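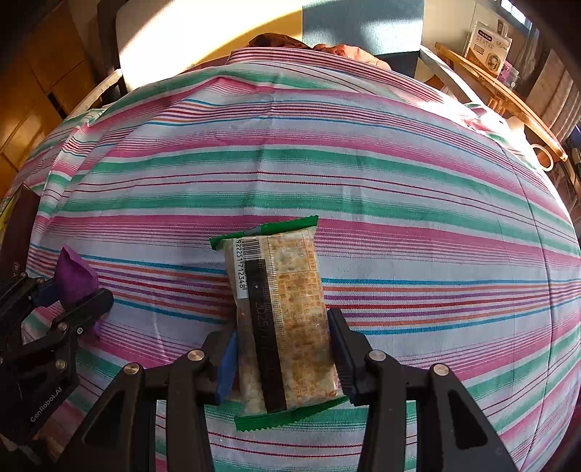
Section 4: Setting up the dust sampler near the quarry road

Right, you've unpacked the Trellach and charged it, so now it needs somewhere to live. I've put up a fair few of these along the haul road below the Driltska pit (where the lorries come down loaded all day and half the dust comes with them), and most of the trouble I've had came from hurrying this bit.

1. Pick your post. You want it on the downwind side, 22 metres from the edge of the road. I pace it out first and then check with a tape, as my paces get shorter going uphill!

2. Clear any bramble or long grass from the foot of the post. Leaves flapping over the inlet will give you lovely smooth readings that mean nothing at all.

3. Fix the bracket with both straps. The inlet should end up at head height, pointing straight up.

4. Slide the sampler in until it clicks, then fit the rain cap. Finger tight is plenty.

Caution: don't stand in the road to do any of this. The drivers coming off the top bend can't see you, and a full lorry takes a long way to stop. Wear the orange vest, even for a two-minute job.

5. Load a fresh filter, shiny side down. Hold it by the rim. Write the filter number in the log before you close the door, because you'll have forgotten it by the time you've packed up.

6. Press and hold the green button until the pump starts. Let it settle, then turn the dial until the flow reads 300.

Note: the older units Wael Cherkaoui looks after want 380 on the dial. They have a grey door. If yours is white, ignore this.

7. Set the timer to 24 hours and lock the door.

When you come back, read the flow again before you switch off, and write that down too. If it has dropped a lot, the filter is probably clogged. We get this every September, when it's dry and they're blasting the upper bench. Keep the filter anyway, put it in its tin and mark it "low flow". Ginevra Messina weighs them all and she'd much rather have a bad one than a gap.

Spare straps and caps are in the box marked Lokico. Changing the battery is in Section 5.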